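件名: Re: [girkham-bihin] 折りたたみ机の搬送時の持ち位置について

前便の件、机の移動手順の改訂案をまとめました。対象は長方形天板・金属脚の折りたたみ机で、脚を開いた状態のまま同じ室内で位置を変える場合に限ります。脚を畳んでの搬送、台車への積載、階段の昇降は別項で扱います。

先に前便の該当部分を引用します。

> 現行の手順書では「両端を二人で持つ」としか書かれていません。
> 短辺の中央を片手で持つ人、長辺の角寄りを持つ人、脚を持つ人が
> 混在しています。Fostineの机で補強桟の取付ねじが緩む件が続いて
> いるのは、持ち方のばらつきも一因と見ています。
> 部品単価は、桟の固定金具一式が2,503円、脚のロック機構が
> 3,419円です。交換作業の手間は含みません。
> 持ち位置を一つに決めたほうがよいと考えますが、いかがでしょうか。

持ち位置を一つに決める点は賛成です。案は「短辺に正対し、両手で左右に振り分けて天板の縁を持つ」とします。机を挟んで両端の二者が向かい合う形になります。

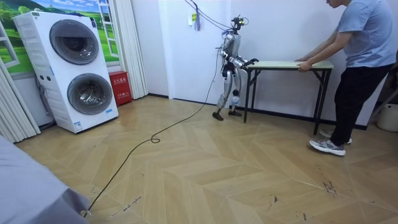 戸叶

以下、項目別に記します。

1. 持ち上げ前
天板上の物はすべて下ろす。ペン一本でも残さない。傾いたときに転がった物を目で追うと、手元の高さが変わる。
脚のロックを左右とも確認する。確認は手で脚を外向きに押して行い、目視だけで済ませない。Bralonの旧型はロックが半掛かりでも外観が変わらないため、特に注意する。
経路の幅は800 mmを下限とする。これを下回る箇所があるときは脚を開いたままの搬送をやめ、畳んでから運ぶ。
床を這うコード類は経路の外へ寄せる。巻いて置いたものも同様に扱う。カーテンの裾が経路にかかる部屋では、先に裾を寄せて留めておく。

2. 持ち位置
短辺の縁に両手を掛ける。間隔は肩幅を目安とし、左右対称に置く。角そのものは握らない。角に荷重を集めると天板がねじれ、対角の脚だけが床に残りやすい。
指は天板の上面に掛け、手のひらで縁の下側を受ける。下に金属の枠がある型では、枠と天板の間に指先を入れない。枠だけをつかむことも禁止とする。
脚は持たない。ロックを解除する方向に力が加わることがある。

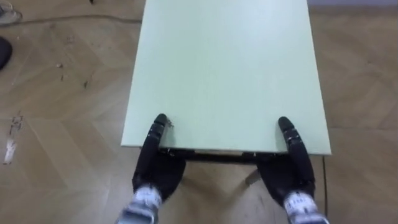

枠を持たない規定には反対意見も届いている。Zieliński製の机は枠が溶接で一体になっており、天板の縁は面取りが大きくて滑るので、枠ごと下から受けたほうが確実だという。天板の縁に限定すると、かえって落下が増えるのではないかとの指摘である。

この意見は一部採用とします。枠が溶接の型に限り、手のひらを枠の下まで入れて受けることを認めます。ただし指を上面に掛ける点は共通です。上面から指が外れると、相手側が先に上げたときに縁が手前へ滑ります。型の判別は、枠の端部にねじ頭があるかどうかで行ってください。ねじ頭があれば組立式とみなし、従来案どおりとします。

3. 持ち上げ
声を掛ける側を先に決めておく。原則として進行方向の後ろ側が掛ける。前側は後ろ向きに歩くことになり、足元の確認に手を取られるためである。
二者の高さをそろえて上げる。脚先が床から離れれば十分で、腰より上まで上げる必要はない。天板を水平に保つことを高さより優先する。
片側が先に離床した場合は、そのまま下ろしてやり直す。途中で合わせようとしない。

4. 移動
歩幅は短く取る。向きを変えるときは一度止まり、片側を軸にして反対側が回る。両側が同時に回ると、短辺が壁や据付機器に当たりやすい。
洗濯機など扉が手前に開く機器の前を通すときは、扉が閉まっていることを確認してから通す。机を仮置きする場合も、扉の開閉範囲に天板を掛けない。
履物はかかとのあるものに限る。スリッパでの搬送は認めない。

5. 下ろし
声を掛けた側が下ろす合図も出す。片側を先に着ける場合は、合図の前にどちらが先かを伝える。
四本の脚が着いてから手を離す。手を離した後、天板の短辺を軽く押して揺れを見る。揺れがあればロックを再確認し、それでも残るときは使用を止めて備品票に記入する。

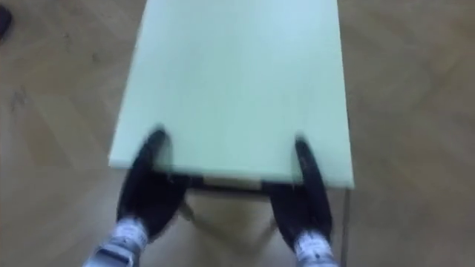

図3 長方形天板の短辺側、二点把持。上方から。

図3は2項の左右の間隔の参考として使ってください。手順書に載せる際は図番を振り直します。寸法線は入れません。天板幅が型ごとに違うため、数値で固定すると現場で読み替えが必要になります。

残っている論点は二つです。

(a) 一人での移動を認めるか
現行手順書には、一人の場合は長辺を持って引きずってよいという但し書きがあります。脚先のキャップが摩耗するうえ、木床では跡が残るので、削除を提案します。一人のときは畳んで運ぶことに統一したい。異論があれば理由を添えて返信してください。

(b) 点検の周期
倉庫にある48台について、ねじの増し締めを年一回から半年に一回へ変更する案が出ています。増し締めの記録欄が備品票にないため、周期を変えるなら票の書式も直す必要があります。Fostineだけ周期を短くし、ほかは据え置く形でも構いません。なお、締付トルクの指定値はメーカー資料で確認中です。判明するまでは、手回し工具で止まる位置までとし、電動工具は使わないでください。

部品の在庫は、固定金具を先に補充します。ロック機構は交換頻度が低いので、都度手配のままとします。

改訂版は2月の差し替えに間に合わせる予定です。文言の修正だけであれば、このスレッドに項番号を付けて書いてください。持ち方そのものへの意見は件名を変えて新規に投稿してもらえると、後で拾いやすくなります。

--
戸叶
girkham-bihin 配信分
返信はリスト宛に届きます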